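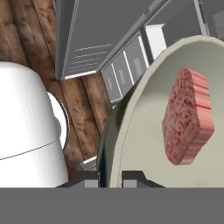 Cocina simulada, vista desde la pinza – la carne cruda en el plato o sartén.

Notas, jornada de puertas abiertas, Sandau

– Saludar. Agradecer a Mikkel Ásgeirsdóttir, que nos ha abierto la sala de Hendriks.
– Decir pronto: es una simulación. La visita dura 4 horas y la demostración empieza después del café.
– Preguntar al público qué agarraría primero. Esperar las respuestas, no correr.
– En junio hicimos aproximadamente 690 intentos. Hablar despacio en esta parte.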